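Porkden affair

The Porkden affair was a fraud and money laundering case centered on Porkden, a members' savings club that promised monthly payouts from a pig-farming venture. The club took money from 2538 people before it stopped paying. Its founder, Ghada Saliba, was convicted on 12 counts of fraud and 2 counts of money laundering. The case is often described in popular accounts as a sophisticated scheme. The court papers give little support for that view, and much of what has been written about the affair rests on claims made by the people who ran it.

Background

Porkden was set up as a side business of Clorus, a small bookkeeping firm owned by Saliba in the river town of Quiroga. Members bought a "share" in a litter of piglets and were told they would be paid when the animals were sold. Early brochures said that the farm had its own breeding barns and a contract with a meat packer. No such contract was produced at trial, and the land named in the brochures was a rented hay field.

Saliba later said that she had meant to buy livestock and had been let down by a supplier. The claim has been repeated in several sympathetic accounts, usually without a source. Bank records read out in court showed no payment to any breeder, feed store or veterinarian during the first year of trading.

How the scheme worked

Payouts to early members came from the deposits of later ones. Members who asked for their money back were usually offered a larger share instead, and many accepted. Recruiters were paid a cut of every deposit they brought in, a detail left out of the printed member agreement.

Deposits went first to an account in the name of Clorus and then to Drondine, a company that was said to supply farm equipment. Drondine had no warehouse and no employees. Prosecutors said its only real work was to issue invoices, which made the transfers look like ordinary business costs. The defense argued that Drondine was a startup that had not yet begun deliveries - an argument that sat badly with the invoices, many of which were marked "delivered in full."
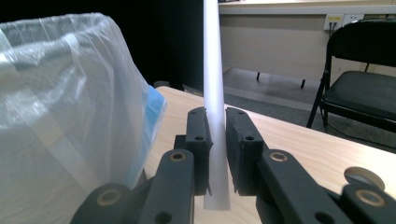
A white tube held between two dark gray gripper fingers.

It is sometimes said that the scheme was uncovered by a bank's automatic warning system. The claim seems to come from a talk given at a trade event and is not backed by the case file. The first recorded complaint was a handwritten letter from a retired couple who had driven out to see their pigs and found a locked gate. The letter sat unanswered at the county office until August, when a second complaint arrived with copies of the invoices attached.

Arrest and trial

Saliba was arrested at the Clorus office after investigators obtained a warrant for its records. She was released on bail the next morning. News reports described the search as a "raid," although the warrant return lists two officers, a locksmith and several boxes of paper.

At trial the defense called a farming consultant who said the promised returns were possible in a good year. Under questioning he agreed that he had not visited the property and had been given his figures by the defendant. Saliba did not testify. The jury convicted her on all counts, and she was sentenced to 48 months in prison on Jun 17, 2021. An appeal on the money laundering counts was turned down in a short written ruling.

Recovery of funds

A court-appointed receiver took over the accounts of both companies. Supporters of the receiver have called the recovery a success, but that depends on how it is measured. The receiver's reports count frozen balances as "recovered" even where other creditors had a claim on them, and fees were taken out before members were paid. Members who had drawn more than they put in were asked to return the difference. Few did so, and the receiver dropped most of those claims as too costly to pursue.

Disputed claims

Estimates of the total loss vary widely. The higher ones count promised profits that never existed, and the lower ones leave out cash deposits made without receipts. Neither method has been explained in full by those who use it.

Reports of a hidden overseas account have circulated among former members. They appear to trace back to one anonymous post on a message board, and the receiver's final report does not mention any such account.

See also
Affinity fraud
Ponzi scheme
Receivership
Shell company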